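Ashworth Robotics Club: how the laundry project is getting on
Progress report to the Pullura Fund, June
By the club leader 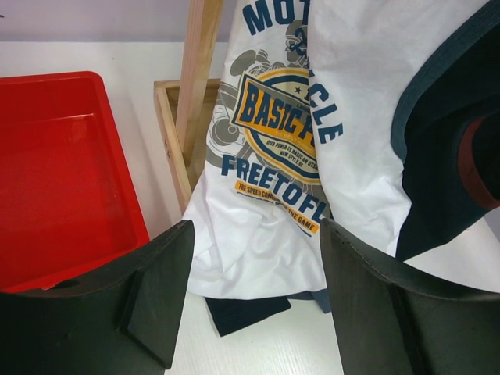

I'm writing this at the kitchen table with a pot of tea, because if I leave it until the end of term it'll never get done and you've been very patient with us already. You asked for a plain account of what the money has done so far and what's still to do, so I'll try to keep it to that, but I do tend to wander when it comes to this lot.

You'll remember that when we applied, the plan was to get the club entered for the Felbridge Challenge with an arm that could sort and fold washing. We'd spent two years on line followers and the older ones were getting bored (they were quite blunt about it!). So I asked them what they'd want a robot to do at home and the answer was clothes, straight away, from nearly all of them. I did warn them that cloth is horrible to work with. A wooden block stays the shape you left it. A T-shirt doesn't.

Well, they know that now. The first month was mostly the gripper closing on nothing, or pinching the table, or picking up a shirt beautifully and then dropping it somewhere daft on the way across. We lost a fair few evenings to it and I won't pretend there weren't some long faces. What turned things round was one of the younger members suggesting we stop going for the middle of the garment and go for the hem, where the cloth bunches up and gives the fingers something to close on. We tried it that same evening and it was so much better that we stayed half an hour late. Apologies again to the parents in the car park.

Where we are with picking up

The arm learns from us doing the job first. A member steers it through picking up a garment and putting it down where it belongs, the camera on the wrist records the lot, and then we train on those recordings. As of this week we have 534 good ones. Our target in the application was 500 by the summer break, so I'm very happy to say we've gone past it, and the members are still adding more because there's now a bit of rivalry over who can do the smoothest one.

"Good" took some arguing over, by the way. At first we kept everything, including the goes where somebody sneezed and sent the arm sideways. Then the members wrote their own rules for what stays in and what gets binned, and went back through the early ones with a fairly harsh eye. I thought they'd moan about throwing work away but they rather enjoyed it.

Plain shirts give us more trouble than printed ones. We've a theory that all the lettering and pictures on a printed shirt help the camera make out where the folds are, but we haven't tested it properly, so please don't hold me to that. Dark things lying underneath light things are another nuisance, as the arm will sometimes go for both at once and come up with a great bundle. Two of the members have taken that on as their own problem for the holidays.

Where we are with folding

Further behind, I'm afraid. I said in the application that we'd have a simple fold working by now and we haven't. The arm can take a sleeve across most of the time if somebody has laid the shirt out flat for it beforehand, but starting from a heap it gets in a terrible muddle. I think I was too hopeful about the dates, and that's my doing and nobody else's. We've agreed as a club to enter the sorting round at Felbridge this year and leave the folding round for the next one. There was some grumbling, then a vote, and sorting won easily.

What the money went on

The biggest item was the Cusarik arm, as planned. It came with a few bits missing, and getting those took longer than I'd have liked, so we started later than the timetable says. After that it went on the wrist camera, a second-hand computer for the training, and material for printing gripper fingers. We've got through far more of that last one than I'd guessed. The members keep redesigning the fingers, adding a rib or changing the curve at the top, and each new idea wants a fresh pair. I did think about calling a halt but it's where they've learnt the most, so I've moved a little over from the travel line to cover it. If that needs your say-so in writing, let me know and I'll send the form.

The clothes cost nothing. They all came from families, and we now have more odd T-shirts than any club could need - please, if any parents are reading, no more!

Who's been coming

We have 22 members on the register, which is the most we've ever had, and most of them turn up most weeks. A few who came along only to keep a friend company are now among the keenest steerers. I'd like to do better at keeping the very youngest busy while the older ones are hogging the arm, as there is only the one and the queue gets long. At the moment they do the labelling and the tidying of the recordings, and some love it and some plainly don't. I've been wondering about a small practice arm for them, nothing fancy. I'm not asking for it here, just thinking out loud.

What's next

Before the break we want one full practice run under competition rules, with the clock going and no helping hands. We did an informal one last month and the arm behaved very well for the first few garments, then got stuck on a jumper and sat there opening and closing. So jumpers are on the list. Over the summer the room is open to us one evening a week and I'll be there for all of them bar my own holiday.

You'd be very welcome to come and see it going. Six o'clock is best, once the squash has been handed round and everyone's settled. I'll send the receipts separately, once I've found the one for the camera.

Comments

Lovely to read this. My daughter talks about nothing but hems at teatime. Still can't get her to put her own shirts away.

Did you try softer tips on the fingers? We had the same trouble with thin cotton at our club and a bit of rubber glove glued on helped a lot.

Reply from the club leader: We haven't, but we will now, thank you! I'll put it to them next session.

Is there still room for new members in the autumn? My son is ten and very keen.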